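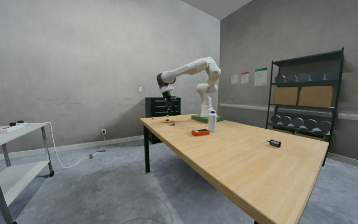 I've been writing about the Pirkside ballpark fight for so long that my kids think Pirkside is a relative. So when Cameron Whitcombe, the architect behind the newest plan to fix up the old place, offered me an hour and a cup of bad coffee, I was in his doorway before he could change his mind.

Quick catch-up if you've been living a normal life: the city owns the ballpark, the roof over the third-base side leaks, and the minor league club wants out of its lease unless somebody does something. Two outfits have raised their hands. Nogueira wants to knock down everything but the front wall. Trakex, which hired Whitcombe, wants to keep the whole bowl and build up behind it.

"People tell me I'm the cheap option," he said, clearing a stack of rolled drawings off the only spare chair. "I'm the option where you still recognize the building. I don't mind if it's also cheaper."

I asked him about the seats first, because you all ask me about the seats. He groaned (he'd been expecting it). The current ones were put in for people with much narrower hips than mine, and the new ones will be wider, so some have to go. How many? He had the number ready: 338, nearly all of them down the left-field line.

"And those are seats where you spend nine innings looking at the back of a light pole," he said. "I sat in one last season. I can tell you a lot about that pole."

Fair enough! But my neighbor has had two of those pole seats since 2013 and loves them dearly, so I passed that along. Whitcombe wrote it down, section and row, and promised that current ticket holders would get first pick of whatever replaces them. I'll be holding him to it.

Then we got to parking, and the mood cooled a bit. The Trakex plan adds a garage on Alder Street with one entrance. One! Anybody who has tried to leave after the fireworks in July knows what Alder looks like. Whitcombe said the traffic study isn't finished and he'd rather not guess. I pushed. He said a second entrance would mean buying the tire shop, and the tire shop isn't selling.

"Have you asked nicely?" I said.

"I've bought two sets of tires there," he said.

Juraj Ševčík, who handles the money side for Trakex, wandered in around then and leaned on the filing cabinet for the rest of our talk. I asked him who pays if the job runs over. He told me the company covers overruns on the stands and the concourse, and the city covers whatever turns up under the field. That second half made me sit up. There's a creek in a pipe down there, and it's older than the ballpark.

"We've had a camera through it," Ševčík said. "It's in better shape than the roof."

I wanted to know how long the club would be homeless. Under their plan it wouldn't be. Work would go on over two winters, starting in January, and the team would play its home games with one section at a time closed off. Nogueira's people have talked about a full season on the road, and that's a long time to ask folks to drive to the college field with its four bathrooms.

Before I left I asked Whitcombe what he'd keep if he could keep only one thing. I figured he'd say the front wall, like everyone does. He picked the ramp behind home plate, the one where it's dark and smells like onions and then suddenly there's the grass.

"If we mess up that ramp, you should run me out of town," he said.

I've asked Nogueira for the same hour and the same questions, tire shop included. They say they'll get back to me.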